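Demonstration teaching (robotics)

Demonstration teaching is a group of methods by which a robot is given a task by being shown it, in place of having each movement written out as a program. A person carries out the task through the robot's own body, either by moving the arms directly or by driving them from a distance, and the motion is recorded. The recordings are then replayed, or used to train a control model that produces similar motion in new conditions.

Methods

Two methods are in common use. In hand guiding, also called kinaesthetic teaching, the motors are set to a compliant mode and the teacher takes hold of the arm and moves it. Joint angles are logged throughout. The method needs little equipment, but the teacher's hands may block the cameras, and guiding two arms at once is tiring for one person.

In remote control, or teleoperation, the teacher works through a second device. This may be a pair of smaller leader arms with matching joints, hand-held controllers, or a glove. The robot copies the movement with a short delay. The teacher stays out of camera view and both arms can be used together. The sense of touch is largely lost unless the device returns force to the hand – few low-cost ones do.

Recording

A single run of a task is called an episode. It normally holds joint positions, gripper opening and video from one or more cameras, all stamped against the same clock. Episodes that end in failure are marked as such and either discarded or kept apart. Runs in which the teacher makes a slip and then corrects it are often kept, as they show the model how to recover.

The starting position of objects is changed between episodes. A model trained on one fixed layout tends to fail when an item is moved by a few centimetres.

Garment handling

Clothing is a frequent test subject. A shirt has no fixed shape, hides parts of itself in its folds and behaves differently according to weight and weave. Putting a shirt on a hanger, or taking it off, usually calls for two arms: one holds the fabric at the shoulder while the other works at the neckline.

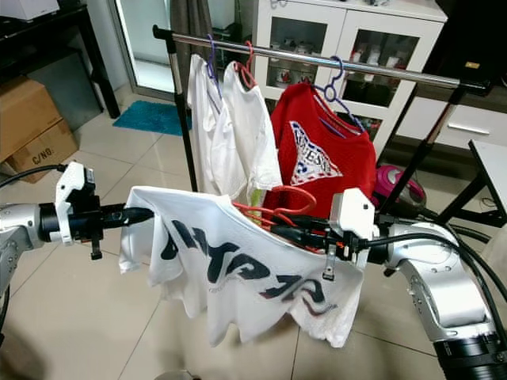

The Sendach trials, run by Heidrun Strebel and Kagiso Naidoo, used leader arms for a set of household clothing tasks. The published set contains 344 episodes, of which 40 were held back for testing. Strebel's notes list two main sources of error: the gripper closing on two layers of cloth instead of one, and the hanger turning in the grip after contact with the collar. Naidoo later divided each episode into reach, grasp, insert and release stages – a scheme also adopted in the Hapeta software.

Limitations

The quality of the result depends heavily on the teacher. Hesitant or inconsistent motion is copied along with the useful part, and two teachers may solve the same task in ways that do not average well. Rochelle Cosgrove has argued for a fixed written procedure for each task, while Nhi Lã favours varied styles with the teacher's identity stored alongside each episode.

Wear on grippers and cables is a further cost in long recording periods, and camera mounts have to be checked for drift between sessions.

See also: Hand guiding; Leader arm; Teleoperation; Trajectory replay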